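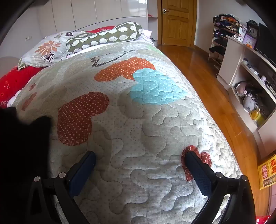
Hand-held gripper with textured pads, open above a quilted bedspread.

Gimodex Hand-Held Gripper – Use and Safety Sheet
Supplier: Danderholm
Revised Mar 8, 2026

Scope
This page covers safe handling, pad care and recording practice for the two-finger hand-held gripper used in household textile tasks. It applies to bed making, folding and sorting. Kitchen and wet-area work is covered by the Duswood sheet.

Ratings
Fingers: 2, opposed
Maximum opening: 71 mm
Recommended session length: 13 minutes, followed by a rest of at least 3 minutes
Finger pads: replaceable, sold in pairs

Before use
Check that the frame screws are seated. Do not use the tool if a screw head stands proud of the frame – it can catch on stitching or pull a thread. Wipe both pads with a dry cloth. Replace pads as a pair, even if only one shows wear.

Working on bedding
Approach quilted covers with the fingers open. Close on a fold or a raised edge, never on flat fabric under tension. Keep the fingers clear of zippers, buttons and loose cords. Lift slowly and release over the bed. Small breakable items on nearby furniture should be moved out of arm's reach before the session starts.

Recording in private homes
The resident must agree in writing before any recording. Mail, family photos, medicine and screens showing personal content should be put away or covered. A resident may stop a session at any time, and files from a stopped session are deleted on request. People who do not work on the session stay out of the room while recording is on.

Operator limits
One operator per tool. Change hands when the grip feels tired. The tool must not be used near children or pets, or to pick up anything hot or sharp.

Ordering
Pad set, textured: pack of 8 pairs
Frame screw kit
Ansari carrying case, padded
Spare parts ship from stock. Pads ordered before December have the older backing and still fit the current fingers.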